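4.2　入力画像の前処理

前節で述べた把持点推定器は、手持ちグリッパの広角カメラから得た画像をそのまま入力とはせず、Famnessの前処理段を通したものを受け取る。Famnessは本研究で作成した知覚系のソフトウェアで、画像の有効領域の切り出し、指領域のマスク、ぼけの評価、布領域の分割の順に処理を行う。各段は独立したプロセスとして動作し、中間結果はすべてタイムスタンプ付きで保存される。後段のパラメータを変更した場合は、変更した段から先だけを再計算する。

有効領域の切り出しでは、魚眼像の外周にある暗い円形の縁を除く。縁の位置はレンズの取り付け誤差によりカメラごとにわずかに異なるため、収録の開始時に輝度の動径方向の分布から中心と半径を求め、同一収録中は固定値として用いる。歪み補正は行わない。初期の実装では透視投影への変換を試みたが、画像周辺部の画素が大きく引き伸ばされ、布のしわの間隔が位置によって変わって見えることが学習を不安定にした。現在の版では、画素ごとに光線方向を計算した表を追加チャネルとして与え、歪みの扱いは推定器に任せている。

指領域のマスクは、グリッパの開き幅から合成する。リンク機構の形状は既知であり、開き幅が決まれば両指の輪郭は画像上でほぼ一意に定まる。ただし、指の外側下部にある三角形の抜きは輪郭の内側にありながら背後が透けて見える。ここを指として塗りつぶすと布の一部を失うことがあり、逆に抜きをすべて残すと、グリッパを持つ人の手が布の候補として残る場合がある。そこで、抜きの部分は指とも背景とも扱わず、「不使用」の値を割り当てた。不使用の画素は損失の計算から除外し、把持点の候補にも含めない。

パッドの内側の面は、接触の有無を判定する領域として別に管理する。パッドは青色で細かい格子状の模様を持つため、閉じた指の間に布が入ると模様の見え方が変化する。この変化を接触の補助情報として使うが、布の色がパッドに近い場合には色の差だけでは判定できない。模様の空間周波数成分を併用し、開き幅の時間変化とも照合したうえで、接触ラベルの値を決める。開き幅が減少を続けている間は、模様が隠れていても把持完了とは見なさない。

ぼけの評価は画像全体ではなく領域ごとに行う。手持ちの収録では、手先の移動によって背景の大部分に動きぼけが生じる一方、指は画像に対してほとんど動かず、近くの布も比較的鮮明に写ることが多い。画像全体の鮮明度を一つの値で表すと、このような画像は棄却される。しかし把持点の推定に必要なのは指の間とその周辺であり、背景のぼけは直接の障害にならない。Famnessでは指先の間から放射状に重みを下げた評価値を用い、背景だけがぼけている画像を学習に残す。

図4に、この評価で採用された画像の一つを示す。指の間の奥に明るい灰色のフリース地があり、中央で盛り上がった稜線状の部分を把持候補の探索範囲とする。右上の青緑色の布は灰色の平らな面の上にあり、探索範囲の重みは低い。背景の棚などは動きぼけを含むが、指と手前の布の鮮明度は保たれている。

図4　領域別のぼけ評価により採用された入力画像。両指は開いており、指の間に把持物はない。補正前の魚眼像をそのまま示す。

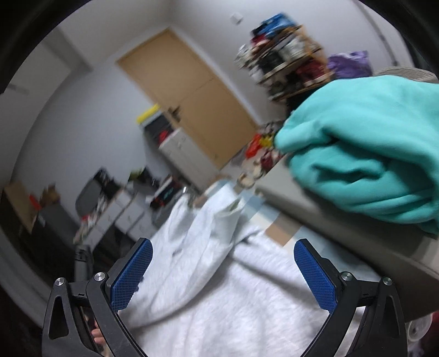
4.3　布領域の分割と把持候補の生成

布領域の分割には、色とテクスチャの両方を入力とする分割器を用いた。図4の画像のように布と周囲の面がともに灰色系である場合、色のみに基づく分割は境界を誤りやすい。フリース地には毛羽や細かい毛玉による不規則な模様があり、平坦な面との区別に利用できる。ただし毛羽の成分はぼけに弱いため、前節の評価値が低い画素ではテクスチャの寄与を下げる。寄与の切り替えをしきい値で行うと境界線が画像間で不連続に移動したので、評価値に応じた連続的な重みとした。

分割器の教師データはJambergで作成した。Jambergはブラウザ上で動作する注釈ツールで、連続する画像に対して布の輪郭を伝播させ、作業者が誤りのある箇所だけを修正する。布が複数ある場合は個別の識別子を付与する。重なりの奥側にある布については、見えている部分のみを囲み、隠れた輪郭は推測しない。同じ布がいったん画像の外に出て再び現れた場合には、識別子を引き継ぐかどうかを作業者が選択する。この選択は収録の記録に残し、学習時には引き継ぎの有無で結果を比較できるようにした。

把持候補は、分割された布領域の中から次の手順で生成する。まず、光線方向の表を用いて指の閉じる方向を画像上の曲線に写す。広角像では指の移動経路が直線にならないため、直線で近似すると開き幅が大きいときの誤差が増える。次に、曲線に沿って明暗の勾配を調べ、両側に斜面を持つ隆起を抽出する。最後に、隆起の幅が指の開き幅に収まるものを候補とし、指先が届く範囲にあるかを運動学モデルで確認する。候補が残らない場合は、把持動作を出力せずに視点の移動を要求する。

隆起の抽出では、しわの影と布の折り返しの区別が問題となった。影だけの箇所では、指を閉じても布の表面をなでるだけで持ち上がらない。本手法では直前の数画像から推定した相対的な奥行きを参照し、稜線の両側で奥行きが増す箇所に高い得点を与える。奥行きの絶対値は用いていない。手持ち収録では縮尺の推定が収録ごとに揺れるため、絶対値をしきい値に使うと収録間で挙動が一致しなかった。

4.4　動作計画系との接続

生成した候補は、把持点、閉じる方向、得点、候補を支持した画素の集合からなるメッセージとしてDobosに渡される。Dobosは軌道生成と衝突確認を担当する計画系であり、知覚側とは別の計算機で動作させた。一回の要求に渡す候補は最大4個とし、得点の近い候補が同じ隆起に集中しないように間引きを行う。間引きの基準は画像上の距離ではなく、光線方向のなす角とした。

Dobosは得点の高い候補から順に逆運動学を解き、接近、閉動作、引き上げの区間に分けて軌道を作る。接近区間では布に触れる前に開き幅を確定させる。布に入ってから指を開き直すと稜線がつぶれ、推定時の形状が失われるためである。閉動作の区間では位置の追従を緩め、パッドにかかる力を制限する。引き上げの開始条件は、前節までに述べた接触ラベルと、閉動作の指令に対する開き幅の偏差の両方から決める。

知覚側と計画側の時刻のずれは、当初、接近の失敗として現れた。候補の位置そのものは正しくても、計算中に手先が動いた分だけ座標がずれていた。現在の実装では、メッセージに画像の露光時刻を付け、Dobosの側でその時刻の手先姿勢を参照して座標変換を行う。姿勢の履歴が見つからない場合には候補を破棄し、最新の値で代用することはしない。

4.5　再実行環境

ソフトウェアの変更による影響を調べるため、収録済みの系列を実機なしで再実行する環境を用意した。Huvsteadと呼ぶこの環境は、画像、開き幅、手先姿勢を記録時の間隔で配信し、FamnessとDobosには実機と同じインタフェースを見せる。配信速度を上げることもできるが、時刻同期に関する試験では等倍に限定した。

回帰試験には11本の系列を選び、変更のたびに全系列を実行した。系列には、布と周囲の面の色が近いもの、複数の布が同時に見えるもの、背景の動きぼけが強いものを含めた。判定には把持点の位置誤差だけを使わず、候補なしと出力した画像も比較の対象とした。位置誤差のみで評価すると、難しい画像で候補を出さない版が有利になる。

再実行で見つかった不具合のうち、主なものは2件であった。一つはマスクの更新が開き幅より1画像分遅れるもので、指を速く閉じる区間において、指の縁が細長い布として検出されていた。もう一つは、有効領域の半径が前の収録から引き継がれるもので、カメラを交換した後の系列でのみ発生した。いずれも修正後の版で全系列を再計算し、次章の実験にはその出力を用いた。

なお、Huvsteadは記録された画像を配信するだけであり、指の動作に対する布の変形は再現しない。したがって、候補生成までの処理は系列全体で比較できるが、引き上げの成否は評価できない。引き上げに関する結果は、すべて次章で述べる実機実験によるものである。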